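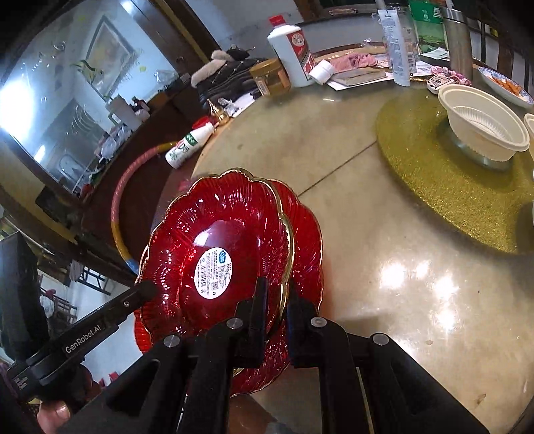 2 min read

# Trarken handset battery log set

Last updated: 28/10/2020

Search this site Go

Trarken is a set of charge and discharge logs from Android handsets, kept by the Trosanari bench group. It covers 39 handsets and is meant for people who write battery estimators or check charge-time claims.

## Contents

- `runs/` - one CSV file per run, 504 files
- `handsets.csv` - one row per handset, with rated capacity and OS version
- `skip.txt` - runs to leave out of averages

## Columns

`t_s` is seconds from the start of the run. `level` is the percentage reported by the OS. `mv` is battery voltage in millivolts. `ma` is current, positive while charging. `temp_c` comes from the battery sensor, not the case.

Some handsets report current with the sign reversed. These were corrected in version 2. If you still have version 1 files, do not mix them with the current ones.

## How runs were made

Each discharge run starts at full charge with the radio off and the screen at fixed brightness, and ends when the handset shuts down. Charge runs start from shutdown and use the charger supplied in the box. Sampling is every 500 ms. Kenneth Magbanua wrote the logger; Honeylyn Navarro ran the bench at Givoddale from May onward.

## Known problems

- Handsets with the Tiongson power controller hold `level` at 100 for a long time after unplugging. Use `mv` for the first part of the curve.
- Gaps in `t_s` mean the OS put the logger to sleep - they are left unfilled.
- Battery age was not recorded for secondhand units.

## Loading

Files are UTF-8, comma separated, with a header row. Empty fields mean no reading. Zero is a real value.

## Contact

Data questions go to Fung-ping Ho. Corrections to `handsets.csv` go to Hayley Lambert, with the model code from the settings screen.

Related

Trarken logger: build notes
Reading voltage curves on older handsets
Givoddale bench: charger list
Changes between version 1 and version 2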